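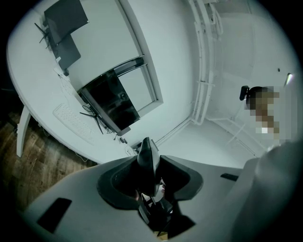
Would it not be simpler, a reviewer of our first draft asked, to leave the people at home and let them drive the robot from a chair? The question is a fair one, and we went back and forth over it for most of the planning period, so it seems right to spend a little time on it before we get to the results.

4.2 Showing the task by hand and from a distance

In the Skiris project we gathered demonstrations in two ways. In the first, a person picks up a gripper, walks up to the desk and does the task with their own arm, while the camera on the tool records what the tool sees. In the second, the person sits in our Ostimham lab and steers an arm through the Magesa control program, watching its cameras on a screen. Both groups worked from the same one-page task sheet, which asked for small tidying jobs of the kind anyone does at the end of a working day: bring a thing closer, set it down flat, move it out of the way of a cable. We kept the wording plain on purpose and let people ask as many questions as they liked before starting.

The collection took in 17 demonstrators and gave us 1442 demonstrations that passed our checks. Of these, 700 were steered from Ostimham and the rest were made by hand in the room at Trollham. Each person was given 15 minutes to get used to the equipment, and we were generous about this when somebody wanted to start over. People who had never touched a gripper before tended to squeeze far too hard at first - so did several of us - and then settled down once they had a feel for how far the fingers travel.

The two ways of showing a task feel quite different to the person doing it. With the tool in hand, the wrist does what a wrist has always done, and people reach around a monitor stand or over a keyboard with hardly a thought. Steering from a distance, the same people slowed down, paused before each grasp and often lined the arm up twice. Those pauses end up in the data, and a policy trained on them will happily learn to pause as well. On the other side of the scale, everything an arm records under remote control is by definition something that arm can do. A person with a gripper can lean, step back and twist into positions that a bolted-down arm will never reach, and we had to throw out a fair number of lovely, fluent demonstrations for that reason alone.

Figure 3 was recorded during the hand-held work. The view comes from one gripper, with its own fingers at the bottom, and a second gripper is in a demonstrator's hand to the left. Large parts of what the camera takes in are desk, floor, wall and ceiling pipes, and we chose to leave all of that in. Cropping closer to the fingers made early training faster, but the policy then lost its bearings as soon as the tool was lifted well away from the desk.

Figure 3. A hand-held gripper and the desk beyond it, recorded from a second gripper.

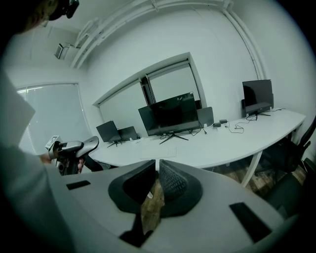

My arm knew where it was going before I did, one demonstrator wrote on the comment form, and with the remote controls I had to think about every inch. Remarks along these lines came up often enough that we added a short rest to the remote sessions in February, and the later recordings from Ostimham are noticeably smoother than the early ones.

Turning hand-held recordings into something the arm can follow takes a few steps. We first recover the path of the tool from its camera, then shift it into the arm's own coordinates, and then check every point against the joint limits. Recordings that fail at only a point or two are trimmed and kept if what remains still covers the whole task. The shiny black monitor screens gave the path recovery some trouble, as reflections move with the camera and can be mistaken for real corners in the room. Masking the screens helped a good deal, and the masks were drawn by hand, which was dull work but went faster than we had feared.

For training, the two sets were mixed in equal parts within each batch. We also trained one policy on each set alone, and those comparisons are reported in Section 5, along with the tasks on which the mixed policy did worse than either.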